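Side Two, Track Three

The winter I turned nineteen I owned exactly one record that mattered, and I didn't even own it. I'd borrowed it from Gopinath Alva, who played bass at the Wednesday jam behind the tire shop and who lent things out the way other people sneeze, all over everybody and without looking.

The record was by a group called Gratine. You haven't heard of them. They pressed 500 copies of one album, sold 163 at shows and out of a trunk, and then the singer went into real estate. The rest sat in somebody's basement until the basement took on water. I got all of this from Gopinath, so who knows, but he said the numbers with a lot of confidence.

Now, I'd been playing keyboards for maybe four years at that point and I thought I knew what a chord was. Then I put on side two, track three, a slow one called "Wadetti," and the organ player did this thing going into the bridge – I still can't really write it down – where the bottom dropped out of the harmony and the drummer just kept going like he hadn't noticed. I played it eleven times that night. My mother knocked on the wall. I played it a twelfth time with my head up against the speaker.

"Who's on organ?" I asked Gopinath the next week.

"Kurup," he said.

"Kurup who?"

"Just Kurup. He fixes amps over in Flindow. Don't bother him, he hates talking about it."

So of course I took the bus to Flindow.

It was an hour and ten minutes, with a change at the hospital, and I had the record in a grocery bag on my lap the whole way so nobody would sit on it. I'd worked out what I was going to say. I had a whole speech! It had the word "voicing" in it twice. I walked up and down the main street looking for a repair shop and there wasn't one, and finally a woman at the bakery pointed me to a side door and a flight of stairs.

He let me in, I think because he assumed the bag was food.

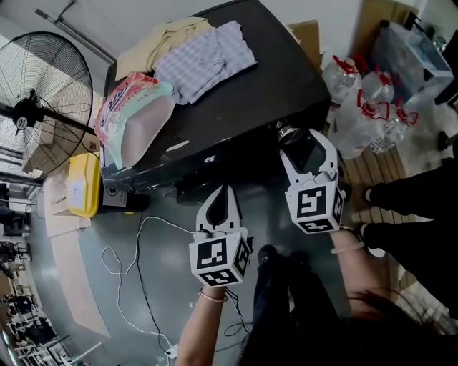
The fan, the checkered cloth, and a yellow container down by the table.

I'd expected a studio, or at least a wall of gear, and what I got was a man of sixty-something in house slippers asking if I wanted tea. He moved some stuff so I could sit down. I said the speech. I said "voicing" three times, because I lost my place and had to go back.

Kurup listened to the whole thing and then he said, "That was a mistake."

"Sorry?"

"The bridge. I had my left hand in the wrong place. We had money for one more take and the guitar player had already gone to get his car."

I didn't believe him. I took the record out of the bag and made him put it on, and he had to go dig the turntable out of the bedroom, grumbling, and find a cable for it, and then find a different cable. We sat there through tracks one and two without talking. He picked at his thumbnail. When the bridge came around he made a face like he'd bitten a lemon.

"There," he said. "Hear it?"

"It's the best part!"

"It's a wrong note, kid."

"Play it again, though."

He played it again. Then he went over to a little keyboard he had propped behind the door, laid it across his knees, and showed me what he'd meant to play. It was fine. It was pretty, even. It was what I would have played, and I felt kind of sick hearing it.

Then he showed me the mistake, slowly, one finger at a time, and had me do it until I got it. My hand didn't want to go there. He kept reaching over and pushing my pinky down. Around five o'clock he said he had an amp to finish and I should go catch my bus, and did I know the record was scratched, and I said it wasn't mine.

"Alva's?" he said. "He still owes me for that."

I rode home with my left hand on my knee, pressing the shape into my jeans. A guy across the aisle moved seats.

I've played something like 643 gigs since then, if you trust my notebooks, mostly weddings, a few cruises, one terrible month of October in a hotel lobby with a drum machine. I use Kurup's chord at every one of them. Usually nobody looks up. Once, at a reception out by the airport, the bride's uncle came over during the break and asked me if I'd hit a wrong note in the second ballad.

I told him yes, and he said he thought so, and asked if I could play it again after the cake.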